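# Scoop task: recording notes for the Wutis club

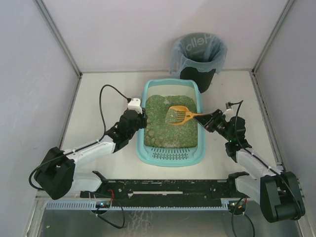

Dezső Gulyás asks whether one arm would be enough, as the Ralgate team managed the task that way last season. It would, but the rules at Gulatitz give separate marks for two-arm work, so we train with both.

1. Power both arms and run the joint check. Repeat it if either wrist is off zero.
2. Set the tray with its long sides running front to back. Place the lined bin behind it.
3. Put the clumps in the near left corner, on the litter.
4. Grip the scoop by the handle with the right arm. Keep the bowl level while it is loaded.
5. Shake over the litter in short strokes, 16 at most. More than that tends to turn the handle in the fingers.
6. Tip into the bin, return to the start pose and stop recording.

Save each run under the name `erdem_scoop` plus the run number. Delete runs in which a cable catches on an elbow.

The full set is 1,034 runs. Hold back 108 for testing and do not train on them. Saturday sessions start with step 1 even if the arms were left on.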